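The Spring at Travitmont

The letter from the water company came on a Saturday, which should have told Sigita Vaher something. Real offices don't send people to your door on a Saturday. The boy who brought it wore a tie and stood on the bottom step as if the porch might be mined.

"It's good news," he said.

"Then why do I have to sign for it?"

He had no answer to that. She signed, because he looked cold, and took the envelope in to the kitchen and leaned it against the sugar tin, where it stayed until she had finished the dishes and fed the dog and run out of other things to do.

Negussie Springs was pleased to inform her that the water rising on her property at Travitmont had been found to possess unusual qualities. Negussie Springs would like to discuss a partnership. There was a drawing of a drop of water with a leaf inside it.

She had been drinking that water for sixty-eight years. So had her mother, who died at seventy-one of an ordinary stroke, and her uncle, who drank it only when there was nothing else in the house and lived to ninety-four. If it had qualities, they had kept pretty quiet about themselves.

The village had other ideas. By Monday everybody in the store knew. Her cousin's wife said she had always felt something in that water, a sort of a tingle. A man who hadn't spoken to Sigita since the business with the fence held the door for her. The pastor mentioned Lourdes, then said he wasn't comparing, then compared some more.

"What do they say it does?" asked the woman at the register.

"They say it has qualities."

"Which ones?"

"Unusual ones."

The woman thought about it while she bagged the onions. "My knees have been better since August," she said.

"You don't drink it. You're on the town line."

"I had a glass at your place in July."

Sigita paid and went home. She walked up behind the house to look at the thing itself, a pipe her grandfather had driven into the bank, with a stone trough under it gone green around the lip. The water came out as thick as a finger, same as always. She cupped some and drank it. It was very cold and tasted of pipe.

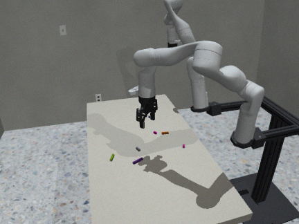 The company sent a folder next. It was heavy and smelled of new shoes, and she read every page at the kitchen table with a pencil, the way she used to go through the grade books when she taught fourth grade and somebody's father wanted a C to be a B. On page two there was a computer picture of a bare gray room with a long white table in it and a pair of white robot arms leaning over the table, and as far as she could find there wasn't a drop of water in it, or a glass, or a person who might have liked a drink. She turned the page. There was a chart with a line going up. Up from what, it didn't say. There was a sentence about 1,136 readings, and she put a question mark beside it so hard that the pencil went through. Readings of what? You could read a thermometer that many times and know nothing at the end but that it was chilly.

Near the back she found the offer. Two thousand dollars a year, written as 2,000 with a great deal of white paper around it, and in return the company would hold "the source and its immediate surroundings" for the length of the agreement. She looked for the length of the agreement. It was in another document, which was available on request.

She requested it. She wrote the letter by hand and kept a copy.

What came back was a man. His card gave his first name in big letters and his last name in small ones, and he drove a gray car that scraped its belly on her lane. He had good manners and he wiped his feet. She gave him coffee made with the water and watched to see whether he'd notice.

"You can taste it, can't you?" he said, and closed his eyes.

"That's chicory."

He laughed as though she had said it to please him. Then he opened his laptop on the oilcloth and told her about Jurnitport, down on the coast, where the company had taken on a spring just like hers. The whole town had come alive. There was a bakery now. There was a little bus.

"I've been to Jurnitport," Sigita said. "My sister married there. It had a bakery in 1970."

"A second bakery."

"And is anybody healthier?"

"People report feeling very well."

"People with two bakeries would."

He showed her slides. She had noticed over the years that when a man wants your signature he would sooner show you a thing than let you hold it. They went by quickly, and when she asked him to go back he went back to a different one.

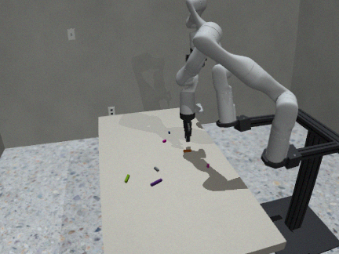

Slide 14: robot arms, long table, small objects in different colors.

"What's in the water?" she asked.

"That's what's so exciting. It's the balance."

"Of what?"

"Of everything, really. The minerals, the altitude. The story." He turned his cup around on its saucer. "A woman alone on a hill, a spring her grandfather found. You can't manufacture that, Mrs. Vaher."

"Miss," she said. "And he didn't find it. He was trying to drain the bank so the outhouse wouldn't slide. The water was what he was getting rid of."

The man's face went through something and came out smiling. He said perhaps they wouldn't lead with that.

When he had gone she sat a while. She wasn't a fool about money. The roof over the back room had been promising to come in since the winter before last, and the truck was a Dronex, bought secondhand from a man who swore it had only been used for church. Two thousand would do the roof. It might even do the truck. She could sign, and people would drive up on weekends and fill their bottles and go home and feel very well, and who would be hurt by it?

She didn't like that question. It was just the sort she used to hear from children who had already broken the window.

So in November she did what she should have done at the start. She filled two jars at the pipe, screwed down the lids, and marked one A and one B. Then she filled two more from the tap in the church basement, which was town water, chlorine and all, and left them open on her counter for three days until the smell went off. Those she marked C and D. She carried all four down to the store in an egg box and set them on the counter with a sleeve of paper cups.

"Tell me which is the spring," she said.

They lined up for it. Her cousin's wife went first, sipped, and put her hand on her chest. "This one. There's the tingle." It was C. The man from the fence business chose D and said he would know it anywhere. The pastor asked if he could try them all again, and tried them all again, and picked C, and then stood looking at the cup with a good deal of suffering. The woman at the register said A and B were the same as each other and a little flat, and she would guess they had been sitting out.

Sigita wrote it all down in her teacher's hand. She told them the answer when the last one had finished.

There was some silence. Then her cousin's wife said the jars had probably affected it.

"They're the same jars."

"It loses something when it's carried. It's a known thing. You have to drink it where it comes out."

"That's so," said the man from the fence business. "You can't carry it."

And in no time at all they were agreed. The trouble was the egg box, the distance, the lids. The pastor said, not unkindly, that a gift of that sort might not care to be tested. By evening it was going around that the spring at Travitmont was so delicate it died if you took it down the hill, and that old Miss Vaher had proved it herself, with jars.

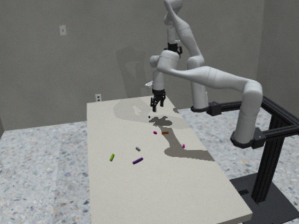 She wrote to the company that night. She told them about A, B, C and D and enclosed the page of results. She told them her grandfather's reasons for the pipe. She said that if they still wished to pay somebody for the water then they had better say what was in it, in numbers, with the units written after, and for how many years they meant to have it.

They didn't answer. A month went by, then the holidays. She took 500 out of savings and got a man to put tar paper on the back room, and it held, more or less.

In the first thaw she came out with the dog and found a car in the lane she didn't know, and a young couple standing at the trough in their city coats. The woman had a bottle. The man had taken off his glove and was holding his hand under the pipe.

"Is it all right?" the woman called. "We heard you have to drink it here."

"Who told you that?"

"A lady in the store."

Sigita walked up to them. The woman was thin, with gray under her eyes, and she held the bottle in both hands. Sigita had her speech ready. She'd had it ready since November.

"It's water," she said. "I've drunk it all my life and I've got a bad hip and two teeth gone on this side. It's cold and it's clean. That's all I'd swear to."

The woman nodded. She had plainly been told other things by other people, and she was listening to this one the same way, waiting for it to be over. Then she bent and drank from the pipe, and some of it ran down her sleeve, and she gasped and laughed because of the cold.

"Oh," she said to the man. "Oh, you have to try it."

Sigita stood there with the dog leaning on her leg. After a minute she told them the lane was bad at the bottom, and they should keep to the left going down.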